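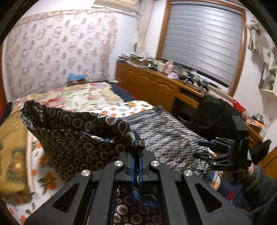

Page 2 of 2

Thread: Automation at work — what changed for you?

mpitkanen
Picking up from page 1. I fold and sort at Kunditz, and since July half of my shift has gone to teaching the new line how cloth behaves. I love it! You pinch one edge of a dark patterned piece, lift, and the whole top opens up like a bag — and then you have to decide what to do with the rest of it. Twenty years of doing that by feel and now I get to think about it.

rui_b
Glad for you, but our floor got Zorkora folders and two people moved to nights. "Teaching the line" sounds nice until the line is taught.

mpitkanen
Fair. Ours put it in writing that the folders keep their hours. Did yours?

rui_b
No. It was a chat in the break room.

Afonso P
Sheets are easy, we run 3000 a shift. Mixed household stuff is where it all falls apart. Florals, woven mats, anything shiny on one side. I'd bet on people for that for a long time.

kastriot_o
Disagree, Afonso. Ours couldn't do a pillowcase last winter and now it gets through 500 before lunch. My wrists don't hurt anymore, I'll take that any day.

Afonso P
A pillowcase has one opening, come on.

kastriot_o
So does a bag lol

arnaldo.m
Does the training time get paid at the regular rate or the higher one? We start on Flonovar next month and my lead has no idea.

mpitkanen
Higher one for us. Ask before you start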